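Prekora Open Day

The Prekora Open Day is a yearly afternoon when the Prekora workshop lets ordinary people in to see how its household robots get taught. It happens in October, it's free, and I've now been three times, so I've ended up being the one who keeps this article up to date. If you've been too and remember something differently, do write in!

Background

Prekora began in two rooms above a bicycle shop on Skavotska Street and still has those two rooms, plus the whole ground floor since the bicycle shop left. The open day was Randi Dalen's idea. She runs the teaching side and was fed up with explaining her job at family parties (her words, more or less). The first one drew 27 visitors and a dog. The most recent had 187 names in the guest book, and I know of at least one family who forgot to sign, mine.

The format

Doors open at one o'clock. You get a paper badge, a cup of very strong coffee and a map that has never matched the building. There's a talk at two by Holger Solheim, who looks after the machinery and speaks much too fast, and after that you wander. The stations change from year to year. I've seen table laying, shoe pairing and a long, tense business with a bag of onions. The Söderlund arm, a big floor-standing thing on the ground floor, is always switched on for the last hour and stacks plastic bowls until it's time to go home.

Laundry has been there every year, and it's the one I'd send you to first. The queue goes all the way down the stairs, so go early.

The laundry station

This one is upstairs, and there's no robot in it at all, which puzzled my mother enormously. People do the work themselves, holding a gripper in each hand, with a camera on the gripper recording what it sees. The recordings are then used to teach the arms. Randi says she wants 100 goes at each type of garment before she'll bother training on it, and the team had got through 800 goes altogether by the time I last visited.

Shirts are slow. Socks are worse than you'd think (they roll). Boxer shorts are where beginners start, being small and fairly flat, though the waistband pulls everything into wrinkles and you have to be patient with it. You spread them out on the bed, get a gripper to each side and only then think about folding. I had a turn and managed something like a parcel. Randi kindly called it "data".

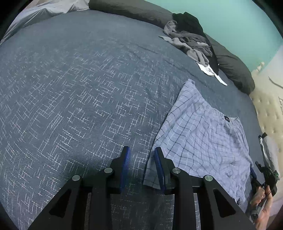 Bukia

Bukia is the name of the folding program, and also of the song the staff sing when it gets a towel right, which I heard twice. It runs on a pair of small arms in the back room downstairs. Holger lets children choose the towel. He told us that checked cloth is his favourite for demonstrations, as you can see straight away from the lines whether a fold has gone crooked.

Getting there

The entrance is on the yard side, past the bins. There's no lift, so anyone who can't manage stairs should ask at the door and Randi will bring a pair of grippers down for them to try. Cake usually runs out by three.

Contact: use the letterbox on the yard door or the form on our front page | © Prekora Open Day article, text by its contributors | Back to top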